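Practice Rooms for Robot Arms, Sold by the Month

A robot arm that works in a warehouse usually knows where everything is. A robot arm in a bedroom does not. People leave phones on dressers, lamps get moved, and no two homes have the same furniture. Companies that want to sell home robots need a lot of rooms to practice in, and real rooms are slow to set up.

Vumier sells simulated ones. Its Home Rooms package comes with 79 furnished layouts and a library of 222 small objects that can be placed on any flat surface. A license costs $2000 a month for one team. Customers bring their own control software and run it against the rooms on their own computers.

I spent an afternoon with the package at Bukasus, a small testing shop that has used it since September. We loaded a dresser task, in which the arm has to lift a phone-sized object from a cluttered top without touching the lamp. 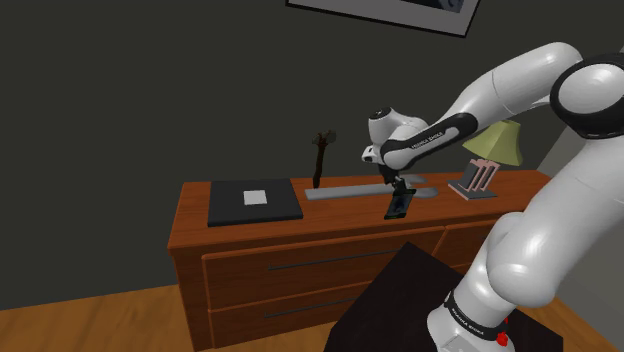 By Anika Calloway

Setup was easier than I expected. You pick a room, pick an arm, and choose how much clutter you want. A slider changes the lighting, and another shifts the furniture a little between runs. Harish Nigam, the engineer at Bukasus who showed me around, had 24 versions of the dresser task ready before lunch.

The grasping is the strong part. Thin, flat objects are a known headache in simulators, where they tend to jitter or sink into the table. Nigam said he had seen that happen only with the thinnest items in the library, and that the last update helped.

There are weak spots. Dark surfaces all look a bit alike, and small lettering on objects comes out blurry, so the rooms are a poor choice for testing label reading. Soft goods such as towels and bedding are missing.

Hazel Villanueva, who runs product at Vumier, told me cloth is next on the list. She would not give a date.

For a team with one arm and a tight schedule, a month's license is a fair way to start. Support is by email only, and replies took a day.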